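I think a planner should say when it is not sure. Ours at Birar returns one path with no score, and people trust it too much. On April 29, 2024 I asked for 3 grasp candidates per object, each with its margin. It costs 60 ms more, and I accept this price.

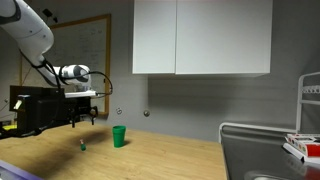
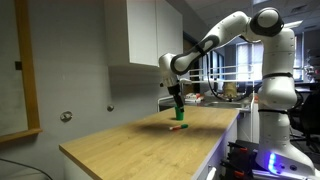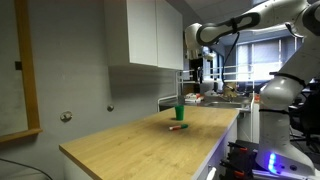 A green cup is an easy object, and still I want the margin.

Marloes Smits answered that a score without calibration is only one more number to trust.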